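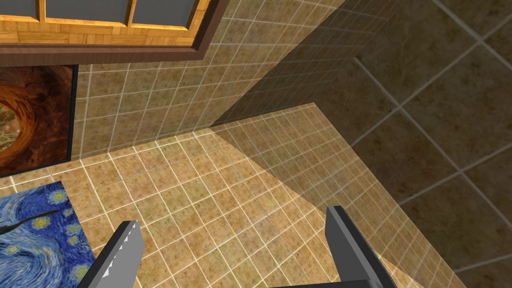
Thermal movement is where I want to start, before we get on to adhesives. A ceramic tile and the screed under it do not grow by the same amount when the heating comes on, and the bond between them takes the difference as shear. Most failures we were called to at Hurkum began at a corner or at a change of plane, where the movement has nowhere to go. Take a room with a tan tiled floor running up to a matching tiled wall, and a dark tiled wall next to it. That gives three surfaces and three junctions, and every one of the three wants a flexible sealant. Grout in those joints will crack. Say this slowly, as the room usually contains at least one person who has grouted a corner that month.

Pause for questions on sealant colour. Keep it short. Colour matching is in the handout.

Next point, bay size. On a heated screed we divide the floor into bays with a longest side of 7 metres, and we carry the screed joint straight up through the tile. The joint in the tile must sit directly over the joint in the screed. An offset of half a tile looks better on the drawing and will fail along the line of the screed joint. Mention Nulterville here: the setting-out drawing was changed to keep the pattern centred on the entrance, and the screed drawing was left as it was. Zoila Lozano found the mismatch when the second bay had already been laid. Up to 200 tiles were lifted.

Adhesive. Coverage matters more than bag price. Lift a tile while the bed is still fresh and look at the back of it. Voids at the corners are the usual fault and come from spot fixing, or from combing the adhesive in swirls. Comb in one direction, parallel to the short side of the tile, so the air can get out. Large formats should be buttered on the back as well. The Parisi trial used both methods on the same substrate, and the pull-off results are on the next sheet. Do not read the table aloud.

Open time: the figure on the bag assumes a mild room with still air. By a south-facing window in May it will be a good deal shorter. Test with a fingertip. If the adhesive does not transfer, scrape it off and mix fresh – do not add water.
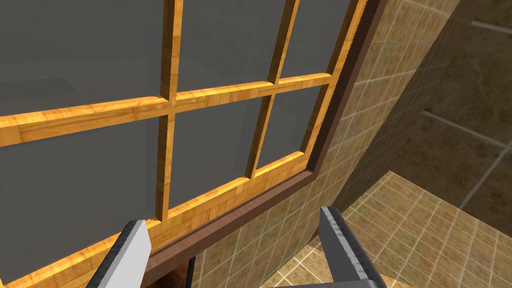
Window openings get their own section in the specification, and people skip it. The reveal, the sill and the wall face all move differently, and the frame moves differently again. Where ceramic wall tile meets dark brown trim, as it does to the right of this six-pane window, the perimeter joint has to be treated as a movement joint and drawn as one. Timber takes up moisture across the grain, so the width to allow depends on the section of the timber as well as on the tile. Use a low-modulus sealant over a backing strip. Sealant that sticks to the back of the joint as well as to both sides will tear.

Cutting round openings: mitre saw guides set at 45 degrees are for external corners only. Édgar Llanos will show the jig after the break. Ask him to cover blade wear.

Last item is inspection. At Lostport we tapped every bay before handover and marked hollow areas on a plan, then tapped again after the first heating season. Bring the floor up slowly the first time and hold it at each step. Copies of the commissioning log are by the door. The break is at half past ten.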